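Student Robotics Club Advances to Second Phase of Bin-Picking Project

Wednesday, July 9, 2025
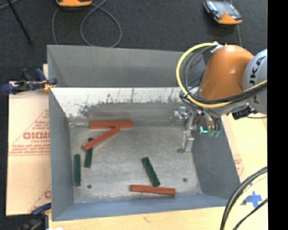

The Skernolcombe Student Robotics Club has completed the first phase of its summer project and will continue into the fall term with support from the Warraich Fund. Nine students from the Engineering and Applied Mathematics programs are enrolled, under the direction of Dr. Crescencio Esteban.

The project, entitled Allard, concerns a long-standing problem in automated handling: how a robot arm should select and remove one part from a bin in which several parts lie close together or across one another. Students work with plain bar-shaped blocks in two colors, placed in a metal bin. Each team is responsible for its own grasp planning software and keeps a written log of every attempt, including those that fail.

During the first phase, the teams logged 537 attempts. Of these, 219 were made with blocks touching a wall of the bin, a condition the students identified early as the most difficult. "A block against the wall leaves very little space for the finger of the gripper," said Sugeng Pillai, student lead for the project. "We spent most of June on approach angles, and we are still revising them."

The second phase will address the order in which overlapping blocks are removed. Teams will present their results at the Inau Student Showcase in October. Each presentation is limited to 40 minutes, including a demonstration and questions from faculty.

Students who wish to join the club for the fall term should submit the interest form to the Department office. Prior programming experience is helpful but is not required. All new members must complete laboratory safety training before working in the robot cell.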